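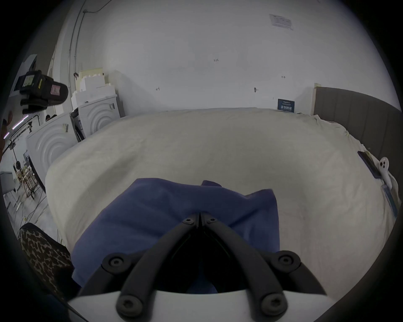 Garden Equipment, Unit 6: Choosing a Hose Reel
Hauke Hollmann, Groltcombe evening course

2 comments 869 shares

Before you buy, measure the way from the tap to the farthest bed. Most students forget the corners, and then the hose is too short. For a long garden, take a reel which can hold 100 feet.

Wall reels need a solid wall – not old plaster. Cart reels are easier to move, but they can fall over when you pull from the side.

In winter, drain the hose and store it inside.

Homework for Monday: draw your garden with the tap and all beds, and write the distances in feet.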